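Roven uses cookies to remember your language setting. Accept | Manage

Plomireck Student Robotics Club – frequently asked questions

Do I need to have programmed before?
No. New members spend the first two sessions on jogging the arm by hand and reading joint angles. Code comes after that.

What is this term's project?
The dish rack task. The arm has to place tableware in a wooden rack. Teams write their own grasp and approach routines.

Who runs the sessions?
Walid Kanaan covers motion planning. Teodoro Solís marks the logbooks.

How many attempts must we log?
1000 per team, simulated runs included. Aborted runs count if the cause is written down.

Can we move the rack between runs?
Yes – record its new position before starting.

Which is harder, the plate or the bowl?
Most teams find the plate harder. It has to be turned on edge and lined up with the pegs, and small wrist errors show up at the lower rim.

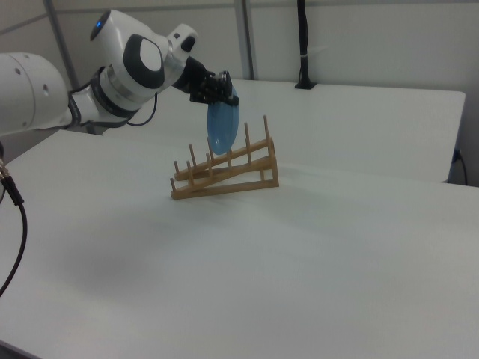
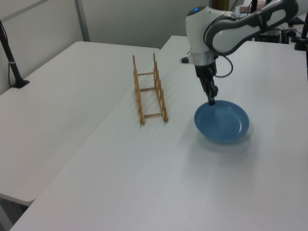
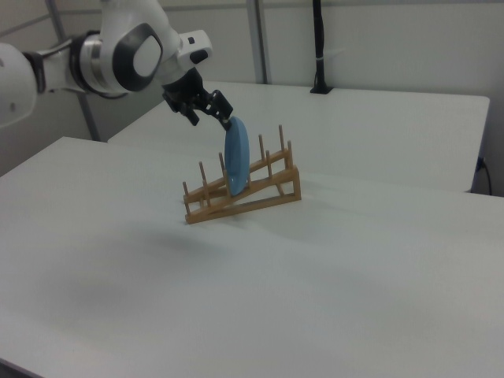
Dish rack task: plate in the first and third pictures, bowl in the second.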